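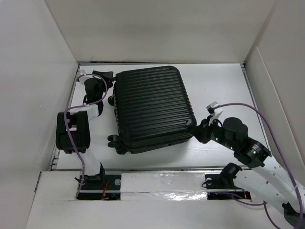 Figure 7.1 Two-arm cell with a hard-shell suitcase on the table. Rail, cables and enclosure all belong in the quote.

Chapter 7
Paying for the Cell

Start with the arms, everybody does. Wrong place to start, but fine. By the end of this chapter you should be able to take a vendor quote, find what's missing from it, and put a number next to each missing thing. Bring a pencil. You'll need Chapter 6 (duty cycle) and the worksheet in the back of the book.

Key terms: cell, end effector, consumable, spares ratio, landed cost, acceptance test.

7.1 What the quote leaves out

A quote is a list of what the seller wants to sell. Your budget is a list of what you have to own before the first part moves. Two lists, and the second one is longer. Look again at Figure 7.1 and price it from the table up. Tabletop. Walls on three sides. The rail. Mounts for the arms. Cable runs, and enough slack in them for the full reach. Cameras and the little brackets that hold them. Only then the arms.

Mortimer Mahmoud ran purchasing at Fikstead, a luggage repair and inspection shop, when they put in their first two-arm cell. His quote from Drendell covered arms, grippers, controller. Nothing else. The table came out of the maintenance budget and the camera mounts got charged to office supplies, which took until October to sort out. He now keeps a single sheet for every cell, one line per item, and wont sign a purchase order until each line has either a price or the word "have."

Do the same. Rules for the sheet:

One line per thing you could drop on your foot.
Cables get their own line. Always.
Freight and power drops go at the bottom but they go in.
If you don't know a price, write a high guess and circle it.

7.2 Size the work first

What is the biggest thing the cell will handle? Not the average thing. A suitcase laid flat takes up a lot of table, and the arms have to reach its corners from both sides without hitting each other. Measure the part, measure it again standing up, and then pick a reach. Buying reach later means buying the arm twice.

Weight matters less than people expect for inspection work and more than people expect for lifting. Ask what the arm holds at full stretch, with the gripper on. Sales sheets tend to give the friendlier number.
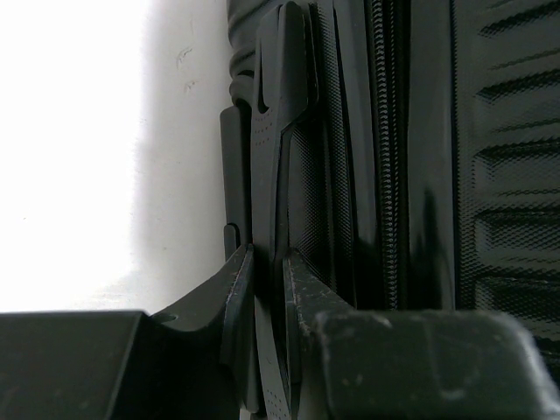

Introduction to Automation Planning 143

7.3 Grippers and wear

Fingers are where the money leaks. The fingers in the photo are closed on a handle piece from both sides, and you can see the scuffs and scratches along their edges. Textured plastic, ribs, zippers, narrow gaps: hard shapes to hold, and every one of them argues for a different fingertip. Budget for more than one set.

Fikstead's first-year sheet had 200 dollars for fingertips. Actual spend was over 3000, once you add the sets that were bought in a rush and the ones that didn't fit. Strickland, the second supplier, charged 300 a set but shipped quick. Teka was cheaper and took 18 working days. Which is the better buy? Depends what a stopped cell costs you per day, and that number should already be on your sheet from Chapter 6. If its not, go back.

Spares ratio: sets on the shelf divided by sets on the machine. For a new cell start at two. Drop it after you have a year of your own wear records, not the vendor's.

7.4 Timing the spend

Cells don't arrive all at once and neither do the bills. Deposit on order, balance on shipment, sometimes a holdback until the acceptance test. Ask for the holdback. Write the test yourself, using your own parts, and get it attached to the order before the deposit goes out. Section 7.5 has a sample schedule of payments, with the cash position worked out month by month.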